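帆船甲板绞车的拆检与润滑

适用范围：本页说明双速自紧式手动绞车的年度保养，以 Sturka 34 号绞车为例。该型号常见于十二米左右级别的巡航帆船，装在驾驶舱围板两侧，用于前帆缭绳和升帆索。单速绞车的步骤相同，只是少一组齿轮。电动绞车的鼓筒部分可以参照本页，电机与减速箱部分不适用，请查阅随船手册。

保养周期

在海水环境中使用的绞车，每个航季至少完整拆检一次，中途用淡水冲洗并检查棘爪动作。租赁船和长途航行的船只，周期应缩短一半。淡水湖区的船可以放宽到两个航季一次，但棘爪弹簧仍应每年更换。

出现以下任何一种情况，应立即拆检，不要等到计划时间：

空转鼓筒时，棘爪的咔嗒声不均匀，或者只听到一侧有声音。
换向后手柄有明显空行程。
负载下鼓筒回退，哪怕只有一次。
鼓筒底部渗出发黑或发白的油脂。发白说明油脂已经乳化进水。

工具与材料

内六角扳手一套，至少包含 4、5、6 毫米三种规格。
中号一字螺丝刀，刃口要平整，用来挑卡环。
尼龙刷两把，一把粗刷用于清洗，一把细毛刷用于上油。
煤油或柴油一升，带盖的浅盆一个。
绞车专用润滑脂。Bezerra 的海用锂基脂和原厂润滑脂都可以用，两者不要混用。
棘爪专用轻油，一小瓶。
无绒布若干。
备用棘爪弹簧，每台绞车按全数准备，另加两只。
纸箱一个，底部挖出与鼓筒直径相同的圆孔。

关于纸箱：把箱子倒扣套在绞车上，让鼓筒从圆孔中露出，可以防止弹簧和滚子掉到甲板上再滚进排水口。船在泊位上会晃动，这一步不要省略。开孔偏小几毫米没有关系，纸板会自己撑开。

拆卸

第一步，清理绞车周围的缭绳，把绳头引到舱盖另一侧。用淡水冲掉外表的盐结晶，擦干后再动手。盐粒掉进内部会磨损轴承座。

第二步，拆顶盖。Sturka 的顶盖有两种固定方式：早期型号用卡环，后期型号用螺纹压盖。卡环型用一字螺丝刀从缺口处挑起，另一只手按住卡环对侧，避免弹飞。螺纹型用锁定手柄插入手柄孔，逆时针旋松。如果压盖卡死，滴几滴渗透油，等二十分钟再试，不要敲击手柄。

第三步，取下自紧盘上的导绳臂，记下它相对于驾驶舱的朝向。导绳臂装错方向，绳子会从绞车外侧甩出，不能落向操作者一侧。用油性笔在底座上作一个记号最省事。

第四步，双手垂直提起鼓筒。提起时要慢，滚针轴承常常会被油脂粘在鼓筒内壁上，跟着一起上来，到一半再掉下去。提到能伸进手指的高度时，先把轴承推回中心轴。

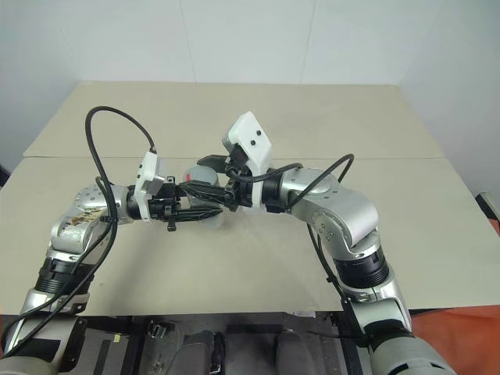

第五步，取下上下两层滚针轴承和中间的隔圈。两层轴承外观相近，但磨损面已经各自磨合，应分别放置，回装时保持原来的上下次序。轴承在布上按拆下的顺序从左到右排开，齿轮也照此处理。

第六步，抽出中心轴。有些船上中心轴因不锈钢与青铜之间的电化学腐蚀而咬死。遇到这种情况，把手柄插入，来回小幅转动，同时向上施力。仍然拔不出时，用热水浇底座外缘，趁热再试。禁止使用明火。

第七步，拔出齿轮轴销，取下齿轮和棘爪座。棘爪由细小的弹簧顶住，取出时用拇指和食指同时捏住两侧棘爪。每台绞车的棘爪和弹簧数量以随机附带的爆炸图为准，拆完后逐一核对。

清洗

把所有金属件放进浅盆，倒入煤油没过零件，浸泡十分钟，用粗刷刷去旧油脂。齿根和棘爪槽是重点。塑料件和尼龙垫圈不要长时间浸泡，用布蘸少许煤油擦净即可。

清洗后的零件用无绒布擦干，放在通风处晾干。不能用压缩空气吹滚针轴承使其高速旋转，保持架会变形。底座留在甲板上不拆，用布和牙刷就地清理，并检查底部的排水孔是否通畅。排水孔堵塞是绞车内部积水的主要原因，用一段细铁丝捅通后倒一杯水，水应在数秒内流尽。

用过的煤油倒回原容器，静置后上层可以重复使用一次。废油交给码头的回收点，不得倒入港池。

检查

齿轮：逐齿检查，有缺口、裂纹或者齿顶磨尖的必须更换。齿面发亮是正常现象。

棘爪：工作边应为清晰的直角。用指甲沿边缘滑过，感觉到圆角就要更换。棘爪不能修锉后继续使用，表面硬化层很薄，锉掉以后很快会再次磨圆。

弹簧：不论外观如何，全部更换。一套弹簧的价格远低于一次缭绳失控造成的损失。

滚针轴承：在干净的中心轴上空转，应当顺滑无卡滞。保持架开裂的整套更换，不要单独替换滚子。

鼓筒外表面：防滑纹磨平后，绳子在负载下会打滑，操作者只能靠多绕圈来补偿，这会增加叠绳的机会。铝制鼓筒磨平后无法修复，镀铬青铜鼓筒可以送厂重新滚花。

底座螺栓：从舱内顶板下检查螺母和垫板。玻璃钢甲板上如有放射状细纹，说明垫板面积不足或螺栓已经松动，应先处理甲板，再装回绞车。

润滑

润滑脂的用量宁少勿多。齿轮表面薄薄涂一层，能看出反光即可，齿槽里不要填满。油脂过量会在高温天气流到棘爪上，使棘爪粘在槽内弹不出来，这是绞车回退最常见的原因。

棘爪和弹簧只用轻油，不用润滑脂。每只棘爪滴一滴，用手指按下再放开，棘爪应立即弹回。反复几次，动作有迟滞的要拆下重新清洗。

滚针轴承用细毛刷上一层薄脂，转动一圈使其分布均匀，擦去挤出的部分。中心轴的配合面同样处理。螺纹压盖的螺纹上涂少量防咬合剂，下一次拆卸会容易得多。
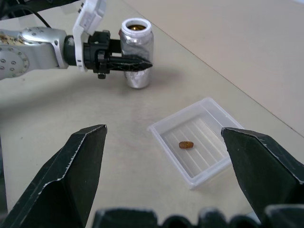

回装

按拆卸的相反次序进行。以下几处容易出错：

棘爪方向。棘爪装反时，绞车仍可以装配完成，但两个方向都会空转，或者两个方向都锁死。装鼓筒前，先用手转动齿轮，确认只有一个方向发出咔嗒声。

齿轮轴销。轴销上的平面要与底座上的定位槽对齐，销子顶端应与座面齐平。销子高出座面，鼓筒会落不到底，压盖也拧不到位。

鼓筒就位。放下鼓筒时边放边缓慢旋转，让棘爪依次收进棘齿圈。感到有阻力时停下，提起少许再转，不能用力下压。鼓筒底缘与底座之间应留有均匀的缝隙。

导绳臂。按照先前的记号对齐后再上压盖。

压盖。用手拧到底后，再用手柄带紧少许。过紧会压住自紧盘，过松则会在使用中自行退出。

功能测试

空载测试：双向转动手柄，高速挡和低速挡切换应清脆，无空行程。用手逆向推鼓筒，应立即锁住。

轻载测试：绕三圈绳，由一人在绳的另一端拉住，操作者收绳约半米，松开手柄，鼓筒不得回退。左右舷绞车分别测试。

负载测试：在泊位上把前帆缭绳接到码头系缆桩上，低速挡收紧，保持五分钟。期间手和衣物远离绳圈，站位避开绳的受力方向。释放时用手掌压住绳圈逐渐放松，不要直接把绳子从自紧盘里甩出。

记录

建议为每台绞车单独记录，写明位置、型号、更换的零件和所用油脂的牌号。下面是双体帆船 Orkau 号一次保养的记录，可作格式参考：

位置：右舷主绞车
型号：Sturka 34
季节：三月，下水前
发动机小时：2,231
更换：棘爪弹簧全部，棘爪 2 只，下层滚针轴承 1 套
油脂：Bezerra 海用锂基脂
甲板检查：垫板正常，密封胶重新施打
备注：全船共 9 台绞车，本台最后完成

常见故障对照

手柄转动沉重，空载也一样：油脂干结，或中心轴有腐蚀。全部拆洗。

只有低速挡沉重：低速齿轮轴销磨损，检查销孔是否呈椭圆形。

自紧盘夹不住绳：绳径与盘口不匹配，或者盘齿磨损。先核对绳径，再看弹簧。Dronder 的部分缭绳在使用一两个航季后外皮会变松，实际直径与标称不同，用卡尺在受力段测量。

鼓筒晃动：轴承磨损，或者装配时漏装隔圈。后者更常见。

换挡后短暂打滑：个别棘爪粘滞。拆开，用煤油清洗棘爪槽，只上轻油。

备件存放

弹簧和棘爪用小号密封袋分装，袋上注明绞车型号，与爆炸图放在同一个盒子里。盒内不要放干电池或其他可能漏液的物品。远航时另备一套卡环，卡环反复拆装后弹力下降，在海上很难找到替代品。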